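About Hismont

Our story
Hismont is a small language school with a big kitchen table. Constanza Rivadeneira started it in the front room of her flat, teaching Spanish to four neighbours who wanted to stop pointing at menus on holiday. They brought biscuits, she brought a box of postcards to talk about, and by the following May there was a waiting list and not a single spare chair in the building.

We moved to our present home above the old Busetti bakery soon after. The bakery has gone but the name is still painted on the side wall, so if you're coming for the first time, look for that and ring the top bell. The stairs are steep – sorry! – and there is a ground-floor room for anyone who would like to skip them. Just let us know when you book.

What we teach
Spanish is still our biggest language, and we now run classes in Finnish, Dutch and Italian as well. Groups stay small enough that everyone gets to talk, and talking is what we do most. You will get grammar too (Javiera Benítez loves it and can make the subjunctive feel like gossip), but it comes in when you need it to say something you already want to say.

We like real, everyday stuff in our lessons. Recipes, bus timetables, song lyrics, rude letters to the council, the back of a cereal packet. One of our evening groups spent a whole term on a single radio drama and argued about the ending for weeks.
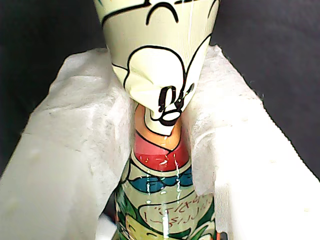
Beginners often ask how soon they'll be able to hold a conversation. You'll have a short one in your first lesson, with lots of hands and laughing, and it gets longer from there. A beginners' course is 45 hours, spread over two terms, and you can join at the start of either if you've done a bit before.

Who we are
Constanza still teaches every week and still brings the postcards – the box holds 900 of them now, many sent in by past students. Javiera looks after the Spanish courses and the summer reading group. Teemu Sjöberg teaches Finnish and is very patient about the cases. Pieter Hendricks takes Dutch and the Saturday-style long lunches we hold once a term, where the only rule is no English until the coffee. Abelardo Garrido runs the office, answers the phone and knows where your umbrella is.

Our library
Come and borrow something! The Sombatkul shelves, named after the family who gave us our first big donation of books, fill the landing and most of the back corridor. There are novels, comics, cookery books and plenty of picture books, which grown-up learners are warmly encouraged to take home. Borrowing is free for anyone on a course.

Visiting us
You're welcome to sit in on a class before you sign up. The office is open from 10 am, and evening classes begin at 6.30 pm. The nearest bus stop is Plunance Road, and there are bike racks in the yard behind the building.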